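Drutport's Hinojosa Refill House Opens Its Doors in June, With a Warm Invitation to Bring Your Empties

DRUTPORT — After a long winter of paint, paperwork and more cups of coffee than anyone would care to admit, the Hinojosa Refill House is delighted to announce that it will open to the public this June in the old Sastetti dry goods store on the harbor side of Drutport. The shop will sell dish soap, laundry liquid, shampoo, hand soap, vinegar and a good many other everyday liquids by weight, poured into whatever clean container a customer carries through the door.

The idea is a simple one, and in many ways an old one (quite a few of our neighbors remember taking a jug to the Sastetti counter for lamp oil and coming home with a bag of licorice as well). You bring a bottle, we weigh it, you fill it, and you pay for what went in. Customers who arrive without a bottle can borrow one from the shelf by the door and bring it back on the next visit.

"My grandmother kept one good jar for thirty years, and I think she would have been puzzled by the fuss we are making," said Tonantzin Manríquez, founder and manager of the Refill House. "But I'm so happy to make the fuss! People have stopped me at the bus stop and in the pharmacy to ask when we open, and it is a real joy to finally be able to tell them."

The shop will open with 32 refill taps along the two long walls, each one labeled in large print with its contents, its price and a full list of ingredients. Unscented choices will be kept together near the front window, where the air is freshest, and the stronger cleaning products will be at the back behind a low gate. Most of the soaps come from Uvier, a family soap works a short drive inland, which delivers in returnable drums and takes the empty ones away on the same truck.
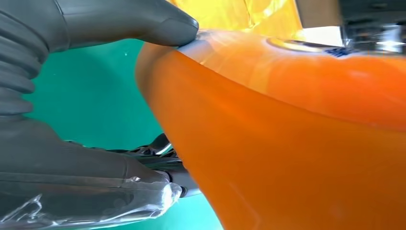
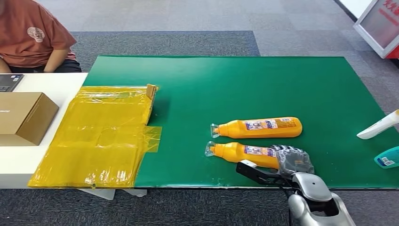 Opening a shop like this one means thinking hard about containers, and the Refill House has tried to make the rules as friendly as it can. Glass jars, metal tins, pump bottles and squeeze bottles are all welcome, provided they are clean, dry and have a lid that closes properly. An ordinary plastic bottle with a cap, like the two orange ones lying side by side on the green mat, is a perfectly good thing to bring, and there is no need whatsoever to go out and buy something prettier. The one firm request is that food jars be used for food and soap bottles for soap, and that every bottle leave the shop with a fresh label on it. Labels and pens are free at the counter.

Anybody who has ever tried to rinse the last suds out of a shampoo bottle will be glad to hear that there is a washing sink too. It stands beside the side entrance, with hot water, bottle brushes in several sizes and a drying rack, and it is open to everyone during shop hours, whether or not they plan to buy a thing.

The building itself deserves a word or two. The Sastetti store had been shuttered for years, and many in town had quietly given up on it. Builder Malachy Ó Conaill and his crew kept the long counter, the tin ceiling and the brass bell over the door, and they patched the floorboards with timber from the old stockroom.

"You find all sorts of things when you open up a wall," said Ó Conaill. "We found a price list for buttons and a very fine pair of scissors. The scissors still cut, so they have gone behind the counter, where they belong."

Alongside the shop there will be a small program of evening classes, held at the big table in the back room and beginning at 6 p.m. Birutė Juška will teach the first, on making a plain household cleaner from a handful of pantry goods, and she will follow it with a session on getting stains out of wool without spoiling it. Kyung-tae Yeo will lead a class on mending pumps and spray heads, those stubborn little parts that so often send a good bottle to the trash. Each class lasts 2 hours and costs $3, which covers materials and a cup of tea. Children are welcome with a grown-up.

For people who find it hard to get down to the harbor, the Refill House will run a doorstep round on a cargo bicycle. Rigoberto Tlapale, who has ridden these hills since he was a boy and claims to know every pothole by name, will collect empties in the morning and bring them back filled the same afternoon. The round is free for customers over the age of 60 and for anyone who has trouble getting about. Others pay a small fee, which will be posted at the counter and on the door.

"I'm looking forward to the conversations as much as the riding," said Tlapale. "Please do write your name on the cap, though. I would hate to give somebody's lavender to the wrong house."

Opening day will start at 9 a.m. with coffee and sweet bread on the sidewalk, followed by a tour of the shop and a chance to try the taps. Every household that comes by will be able to fill one small bottle of hand soap free of charge. The harbor bus stops across the street, and there are bicycle racks along the side wall.

Reporters and photographers who would like to see the shop before it opens are very welcome and should get in touch with Tonantzin Manríquez at the Hinojosa Refill House, Drutport. Interviews can be arranged in English or Spanish, and mornings are best.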